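Ticket 605 – Kitchen counter, Hositz building, unit 22
Category: Electrical / small appliances
Status: Monitoring
Priority: 2

Reported: Toaster oven shuts off partway through a cycle. Display and element both go dead. Outlet at the backsplash has no power afterward. Tenant resets the outlet and the oven runs again until the next long bake.

Log

Sunday, 9:40 a.m. Reset outlet on arrival. Ran oven empty at 350 with nothing else on the circuit. No trip after a full cycle.

10:15 a.m. Repeated with the electric kettle switched on at the second outlet. Tripped before the kettle boiled. Repeated once more, same result. Both outlets are fed from one breaker; the panel label lists them separately. Label corrected.

10:30 a.m. Checked oven cord and plug. No discoloration, no play in the prongs. Crumb tray was full and has been emptied. Left the drip pan out for the tenant to wash.

10:50 a.m. Outlet behind the oven was warm to the touch and one terminal screw was under-torqued. Replaced with new unit from Stiltel stock. Tested with plug-in tester – correct wiring, trips on demand.

11:20 a.m. Oven had been pushed tight against the tile. Moved to the left side of the counter and turned so the front faces right. Door opens fully in this position. Grout behind the outlet plate is sound, no cracked tiles.

Cause: Combined load on a shared circuit, with a loose terminal as a contributing fault.

Action for tenant: Do not run oven and kettle together. Keep the top of the oven clear while it is on. If the outlet trips with the oven running alone, leave it off and reply to this ticket.

Open item: Separate feed for the second outlet. Quote requested from Ronero, expected in July. Ticket stays open until then.

Attachment:
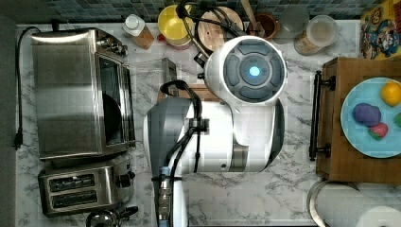
Unit 22, counter from above. Toaster oven at left, tile backsplash at top.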